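# Export limits and the Zaltier meter

The distributor capped our export at 5 kW in October, and I wanted to know what the cap costs. The inverter app reports production but lumps clipped energy in with everything else, so I put a Zaltier meter on the main feed and logged it against the inverter for 200 days.

Over that period:

- Exported: 943 kWh
- Used on site: 838 kWh
- Clipped (estimated): about 72 kWh

The clipped figure comes from comparing our output with Joris Cuypers's array in Buckley, which has the same panels and tilt and no cap. His roof gets a little morning shade, so I dropped all readings before 10 a.m.

Caoimhe Quinlan suggested moving the water heater to midday. I set its timer for 11:30 to 2:00. Clipping fell on clear days and did not change on mixed ones, where the peaks are too short for a timer to catch. A diverter would follow them better, but the quote from Gedska was more than the lost energy is worth at our rate.

The other load I can shift is refrigeration. A compressor draws little once the cabinet is cold, so I expect a small effect.

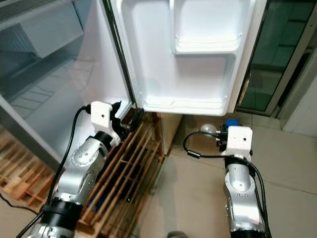 *Fridge on its pallet, door open.*

The meter's clock drifts by a few seconds a week. I correct it when I export the log. Next I will change the timer to start at 11:00 and rerun the comparison with Joris's data.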